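Lemow Brings Its Counting Tales Back to Print

30/09/2020

The small children's publisher Lemow has announced that its series of arithmetic stories, out of print for many years, will return in a new edition this November. The first book to come back is *The Miller's Missing Sacks*, a story for readers from seven to ten years old in which a young miller must use long division to find out who is taking flour from the royal store.

The new edition is printed by Westutel, a company which has worked with Lemow on two picture books before. It has 30 chapters, the same as the old one, but they are shorter, and the page is larger. The publisher says that teachers had asked for this. In the old edition the sums were placed in the margin in very small type, and many children simply passed over them. Now each sum has its own line in the story, and the reader meets it at the same moment as the miller does.

## The story

The kingdom in the book is called Laing. It is a flat country with many windmills, and its queen counts everything: her spoons, her geese, the steps to the tower. When 139 sacks of flour are put in the store in the evening and the number in the morning is smaller, she sends for the miller, who is twelve years old and has just taken over the mill from an aunt.

The miller is helped by a heron that can only speak in remainders. If the miller asks how many guards were awake, the heron answers with what is left when the guards are divided by four. It takes the miller several chapters to understand this, and a patient reader will understand it sooner. The thief is a sorcerer who can split any object into equal parts, but is not able to touch what is left over. So the miller must always arrange that something is left over. With 139 sacks this is easier than one would think, as the number cannot be divided evenly by anything except itself and one. The sorcerer discovers this too late, in a quite funny chapter in the cellar.

I read the old edition as a child, in translation, and I remember the cellar better than I remember my teacher of that year. Reading it again in English, I noticed how little the author explains. A rule is used three or four times before it gets a name. Some parents may find this strange, but it makes the book feel like a real story and less like homework with a castle in it.

## What is changed

The text was corrected in a few places. In the old version one of the sums in the chapter about the ferry was wrong, and generations of careful children wrote letters about it. The publisher kept these letters, and a small selection is printed at the back of the new edition, together with the right answer. The ferry itself now carries fewer goats.

The drawings are also new. The old ones were in brown and black, and a little dark for the younger readers – the sorcerer in particular was the cause of some bad nights. The new sorcerer is thinner and more worried. The heron stays almost the same, although its scarf is gone.

There is also a glossary of two pages. It explains words such as *remainder*, *factor* and *quotient* in short sentences, and old words such as *bushel*, which appear often in the mill chapters. Words from the glossary are not marked in the story, so the page stays clean. For a child who reads alone it would perhaps be useful to know which words can be found there, and I hope this will be considered for the next printing.

## The other books

Lemow plans to bring back the rest of the series later, if the first one sells well. The second book takes place in the harbor town of Clastetthorpe, where the same miller, now a little older, is asked to share a treasure between captains who do not trust each other. It is about fractions. The third one has to do with negative numbers and takes place mostly down a well. No dates are given for these two, and the publisher did not want to say if the same artist will draw them. 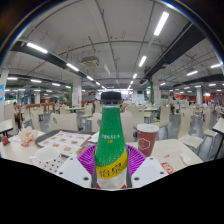 Of the three, the Clastetthorpe book is the one that readers ask for most often. Used copies are hard to find, and those which do appear are usually missing the folded map. The map is needed in the last part, where the treasure has to be divided by the length of each captain's coast. Lemow says that the map will be included again, printed on the inside of the cover so that it cannot be lost.

## For schools

A class set of 30 copies can be ordered directly from the publisher. It comes with a booklet for the teacher, which has questions for each chapter and some suggestions for acting out the scenes with dry beans in place of sacks. The booklet is not sold separately. A teacher who wants only one copy of the story can buy it in the bookshop in the usual way, but will then have to invent the questions.

The booklet follows the order of the chapters, and it is good to know that the chapters cannot be moved around. Multiplication is needed already at the beginning, when the miller counts the sacks in rows, and division starts when the first sacks disappear. A class that has not yet begun with division can read as far as the arrival of the heron and stop there for a while. It is an exciting place to stop, so there might be complaints.

For reading at home, one chapter takes perhaps ten minutes aloud, and longer if the child wants to work out the answer before the page is turned. The book leaves room for this. The answer is always on the next page and never at the foot of the same one.

*The Miller's Missing Sacks* will be available as a hardcover only. An audio version is not planned at this moment, because the publisher thinks that the sums must be seen. Orders from schools are accepted from now, and the books will be sent out in November.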